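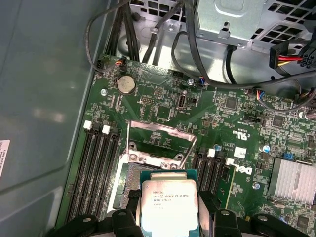 Xeon E5-1630V3 just above the open socket

Grelard refurbishment project: progress report to the Banier fund
2022-01-28

Hello all, and thanks for bearing with me on the date of this one! When I last wrote, in November, we had a stack of retired Dell towers and a lot of good intentions. I'm glad to say the stack is now a good deal shorter.

We took in 243 machines altogether, and 167 of them have been opened, cleaned, checked and closed up again. The others are waiting their turn on the shelves at Tunix (who have been very patient with us, I must say). The memory has been the easy part. You flip the latches, the modules come out, you try them in another slot and you know where you stand. Processors are slower going. The load plate has to be swung right up out of the way, the chip has to go down level, and then you check the little marks on the corners before you even think about the levers. I still hold my breath every single time.

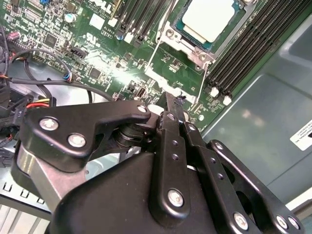
Processor in its socket, with the two wire levers on either side

On money, we're inside the budget for parts. We set aside 1,000 for thermal paste, coin batteries and replacement drives and there's still a bit left, mostly thanks to Kırmızıgül giving us a box of 100 batteries at cost. Drives are where it's going to pinch. A lot of the towers came to us with theirs already pulled, and I'd like to talk about that before the next payment if you have half an hour.

I've also rewritten the work order for each machine, so now we do the socket and memory first and leave the cables till last. It used to be the other way round and we kept having to undo our own tidy bundles, which was silly. 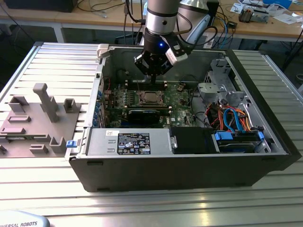
Radomir Jurić thinks I'm wrong about leaving the cables. He'd rather see the drive power leads unplugged and tucked away before anyone goes near the board, and he wants that written into the checklist for the second batch. We've agreed to do ten machines his way and compare the times, and I'll send you the numbers whichever of us comes out ahead (fine, even if it's him).

As for the checklist itself, it's down to one page and it lives 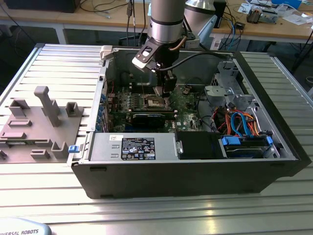

in a plastic sleeve, one per tower, so the notes travel with the machine all the way to the shelf. Serial number at the top, then processor, memory, drive, battery, power supply, and a space at the bottom for anything odd. Next on my list are the remaining towers, a proper label for the outside of each case, and a delivery plan. I'll send the parts receipts separately.

Gorazd Lazarević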